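**Bar soap turning to mush in a shared bathroom, hard water, what are we doing wrong?**

Posted in Household > Bathroom and laundry

We moved to Flarnbridge in November, and the house came with rainwater tanks for the garden and bore water for everything else. The bore water is hard enough to stand a spoon in. We had used liquid hand wash for years, and when the last pump bottle gave up we decided to be virtuous and go back to bar soap like our grandparents.

Our grandparents evidently knew something we don't. Every bar we put out is a puddle with ambitions inside a week. The underside goes to jelly, the jelly glues itself to the dish, and whoever washes their hands last has to peel the thing off like a limpet. There is also a grey ring round the basin that comes back a day after I scrub it, and our hands feel like they've been lightly varnished.

Things I have tried so far:

- A ceramic dish with a little raised pattern on it. The pattern is decorative. The water sits between the bumps and so does the soap.
- A magnetic soap holder. Worked nicely until the metal cap fell out of the bar, which it did at night, into the basin, with a noise like a burglar.
- Cutting bars in half so less of it is wet at once. Now I have two puddles.
- Asking the household to shake the soap before putting it down. I'll let you guess.

The bars I buy are the ordinary supermarket sort, the waisted cream ones with the name pressed into the top.
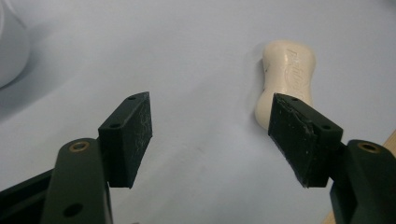 ## What I'd like to know

1. Is there a dish that works, or is this one of those products where they're all bad in different colours?
2. Is the mush because of the hard water, or because of us?
3. Does "curing" soap in the linen cupboard do anything for shop-bought bars, or is that only for the homemade stuff?
4. What gets the grey ring off without an afternoon of my life attached to it?

Four people use this basin, if that matters. I'm not putting in a water softener, as we rent, and the landlord regards a new tap washer as a major capital work.

---

## Answer 1 (accepted, 28 votes)

Your questions are in a sensible order so I'll mostly follow it.

**Dishes.** Most of them are bad. What you're after is air underneath and somewhere for the water to go that isn't the soap. A dish that merely has bumps is a bath with furniture. Look for slats with a proper gap, and a slope that ends over the basin, so it drains where you want it. Mine is an Ollholm, the plain one with the spout, and it has done three years next to a basin used by teenagers, which I'd put forward as a recognised testing standard. The Mota one looks almost the same but the spout is level, so the water gets to the end and has a think about it. If you don't want to buy anything, a folded bit of that plastic mesh that oranges come in, laid in your existing ceramic dish, will get you most of the way. It looks dreadful. You get used to it.

Whatever you choose, move it away from the tap. I've seen very good dishes sitting directly in the splash, and then people write reviews.

**Is it the water?** The mush is you, I'm afraid. The ring and the varnished hands are the water. Soap goes soft when it sits wet, and with four of you it never gets a chance to dry between customers. Hard water does something else: the minerals grab hold of the soap and make scum, so you need more soap to get a lather, so you rub the bar longer, so it's wetter when it goes down. In that sense the two problems are friends.

What fixed it here was running two bars. One is out in the morning, the other takes over after tea, and the first gets the night off on a rack. It sounds fussy and takes no effort once the rack exists. A cake rack is fine, on a shelf, out of the steam.

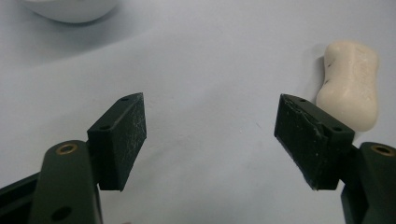
The shape of the bar makes a bit of difference too. The waisted ones dry well if you stand them on edge, as only a thin strip is touching anything, but they fall over if anyone breathes. Flat rectangular bars suck themselves down onto a smooth dish. A curved underside is a decent compromise, at least until it wears flat, at which point you're left with a rectangle again and no one to complain to.

**Curing.** For shop-bought bars, don't expect miracles. Homemade soap has a lot of water to lose and needs weeks. The supermarket stuff has already been dried and pressed before it's wrapped. That said, I do unwrap mine and leave them in the linen cupboard for a month or so, and they feel harder to me. They also make the towels smell pleasant, and it's possible that I'm just enjoying the towels.

**The ring.** White vinegar and warm water, half and half, on a cloth. Lay the cloth over the ring, go away for the length of a cup of tea, come back and wipe, then rinse. Two warnings:

- Don't leave it on natural stone. It will etch, and your landlord will finally take an interest in the property.
- Don't use it with or straight after bleach. Rinse very well between the two, or better still pick one and stay loyal.

After that, wipe the basin dry at night with whatever towel is headed for the wash. The ring is mostly what's left when hard water dries up, so if there's no water sitting there, there's no ring to speak of. I keep this up for most of the week and regard the remainder as character.

## Answer 2 (3 votes)

just go back to liquid. we did bar soap for a while in Nedham (also bore water, also horrible) and I spent more time looking after the soap than the dog. get a decent glass pump, refill it from the big bottle, done. you can feel virtuous about the big bottle

also the vinegar tip is right but the cleaning kind is stronger than the one in the pantry so read the label. i didn't. the basin was fine, my eyes weren't for a bit

## Answer 3 (4 votes)

Chiming in to disagree with part of the accepted answer. Two bars is one bar too many if you've got kids, as both will be in use by breakfast and one will be in the bath.

We use a soap bag, the sisal sort with a drawstring. Hang it from the tap or a stick-on hook. It drips dry between washes, you lather with the bag itself, and all the sad little end bits go in there too, so you stop having the collection of slivers that everyone is too thrifty to bin and too proud to use. The bag does go a bit whiffy after a couple of months. Boil the kettle, soak it, hang it in the sun.

On the varnished feeling: try rinsing longer before you blame the soap. In hard water the scum stays on the skin. If that doesn't do it, look for a "soap-free" or syndet bar, which isn't made the same way and doesn't form scum with the minerals. They cost more. They also last longer in my experience, and I have experience, having once kept a tally on the inside of the bathroom cabinet. One bar did 196 hand washes before the household found the tally and started adding marks to be funny.

### Comments on Answer 3

> Second the syndet bar. Our ring pretty much went away with it. Didn't know they had a name, I'd been calling it "the expensive one".

> Does the sisal scratch? I've got eczema and I'm looking at that bag with suspicion.

> It does at first, softens up after a few goes. With eczema I'd skip it and ask the pharmacist about a bar, plenty of them will have opinions.

---

**Update from the original poster, 17 December 2025**

Thanks, all. Bought the Ollholm dish and moved it to the far side of the basin, where it now drains directly onto the plughole with an accuracy I find quite moving. The rotation is going ahead over some objections. Bar one is firm on the underside for the first time since we moved in, and bar two is on the cake rack, so I'll need a second rack before I do any Christmas baking.

Vinegar cloth worked on the ring, apart from a stubborn bit round the overflow hole. If anyone has a trick for the overflow that doesn't involve a toothbrush and kneeling, I'm listening.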